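Projects > Undcombe > Sorting bench > Progress report, October

Hi Manuela,

Good month, all told! The sorting bench at Undcombe is up and in daily use, and I'm a lot happier writing this one than I was the last. Bisgaard delivered the conveyor in the first half of October (only 6 days behind what they promised, so I've stopped grumbling), and Sohail and I had it level and running by the next afternoon. The green belt was his pick and I'll admit he was right, the white blocks are really easy to spot on it.

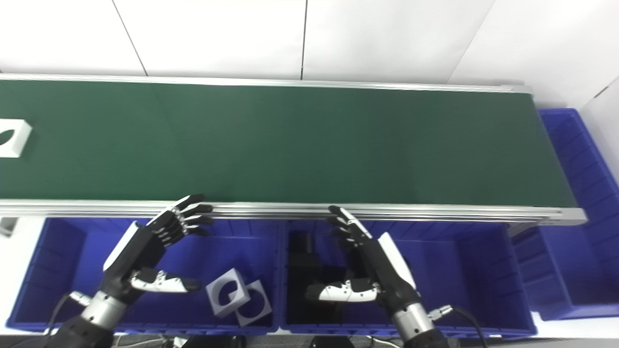 Money first, I know you'll want it. We spent 983 dollars out of the fit-out line this period, nearly all of it on wall panels and bins. The bins are the plain blue plastic kind with ribbed sides. I'd asked for the deeper ones from Driviline, but Tove tried both and liked these better for reaching into, and she's the one on her feet there all day. Two sit right under the near rail and another goes past the end of the belt for anything that gets missed. That last one was Tove's idea too – before that we were picking parts up off the floor, which got old fast.

Sorting itself is going okay. The blocks with the hole through the middle are the bulk of it, and we've been through 19 trays of them so far. Ismael wants the light gray ones kept apart from everything else and I agree, it saves a second pass later on. 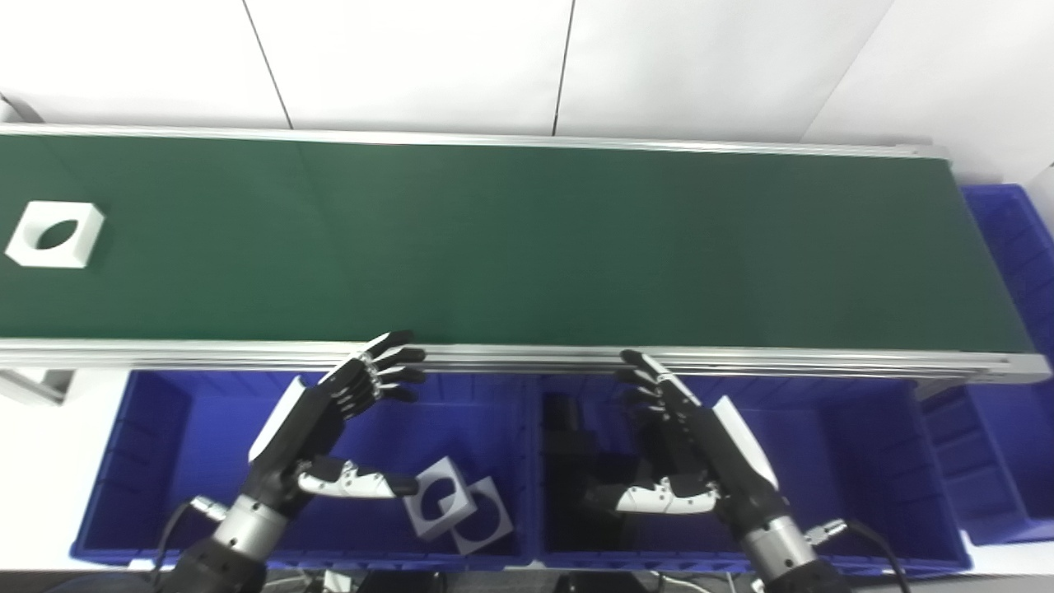 Sorting bench, Undcombe: white block on the belt, light gray blocks in the left bin.

What's still open: the belt speed. It's fine for one person but a bit quick when you're also trying to check the slots, and Naledi has asked Bisgaard for a slower drive setting. No answer yet. I'd also like proper labels on the bins before we bring in the Tulau parts, and somebody needs to decide what goes in which one (I vote Ismael!).

For next month I'm planning 3 half-day sessions with the Tulau parts and a short write-up of how long each tray takes. If you can okay the label printer before then, that would be a huge help. The quote is in the shared folder, under Tove's name.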